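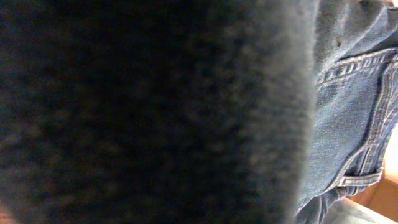 Dark, fuzzy fabric at close quarters

Home | News | Features | Letters | Archive

2/24/24
By Brenda Lambert

Print this page | E-mail to a friend

When the police post at Bonden cut its opening hours in January, I expected to hear a good deal of grumbling, and I did. What I hadn't expected was to find 31 people in the Closen hall on a foul night, all wanting to learn how to be better witnesses. 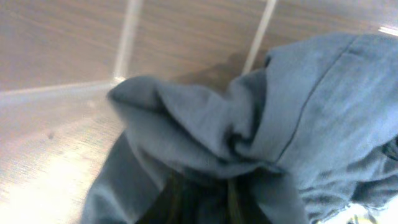 Sergeant Dong-geon Heo has spent eight years taking statements on the Zomport side of town, and he would dearly love us all to stop saying "dark top". Clothing matters a great deal when officers are looking for somebody, he told us, and most of us can do better with only a moment's thought. Take the crumpled cloth shown here: "blue" is a start, but "greyish-blue, a bit faded, with a thin seam running across it" is something a patrol can use (and I'd never have thought of the seam!).

He's just as keen on bicycles, after a run of thefts near Bae Street, and he'd like every frame number in the district written down somewhere safe.
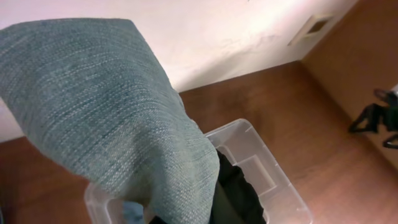
Mine is now on the inside of the larder door, next to the number for the post, and my neighbour has copied hers into the back of a cookery book. The next talk is on doorstep callers, and Sergeant Heo has promised to bring a longer extension lead.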